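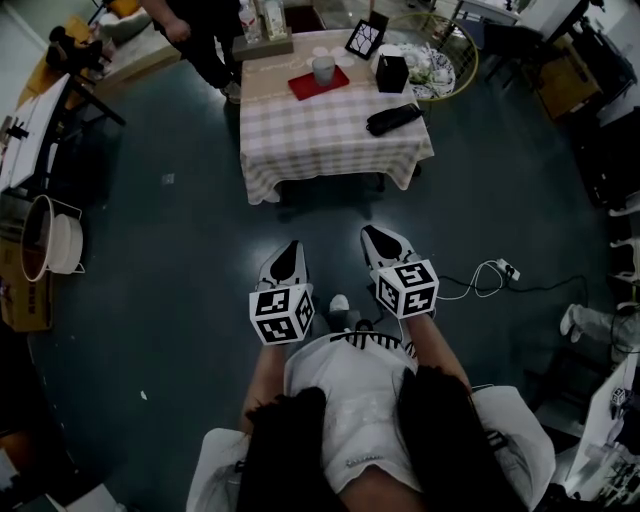
I have been putting off this post since October, mostly because it means adding up what we spent, and I am one of those people who would much sooner buy the thing than write down what it cost! But a few of you asked how a small group like ours plans for robot work without a big grant behind it, so I made a pot of tea and got out the receipts.

When we started on the foot tracking I thought the budget would be all robot. You picture the legs and the motors and the computer that runs them, and you put a big number next to each and feel very grown up. What I forgot was everything around it – the marker cubes, the clamps, the power strips, the shelves to put it all on. My first spreadsheet had one line that said "misc." and I am still embarrassed by that line.

The marker cubes were the first real lesson. I priced them from Norkitz, and they wanted 291 dollars for a set with the shoe mounts, and I nearly fell off my chair. Forough Alipour (who is far more patient than I am) talked me into ordering one set anyway, so we would know what a good one felt like before we tried printing our own. She was right, and I told her so, eventually. The printed ones do fine for us now, but we only got the size right from having the bought set to hold in our hands.

Next on the list is the robot itself, and here I go back and forth every evening. The Plultden is the one I want. The Lallow is the one we can pay for without anybody losing sleep, and it comes with 2 years of repairs, though you have to ship it back at your own cost and those boxes are heavy. Furtună will rent us one for 8 weeks, and I am leaning that way, if only to find out whether it can get around a room with cords on the floor and a tablecloth hanging down.

For now I have set money aside for the rental, a spare battery and longer cables, and "misc." has been split into 2 lines, parts and shipping. If you have rented from Furtună before, please leave me a comment, especially about the deposit. I would love to hear how long it took to come back!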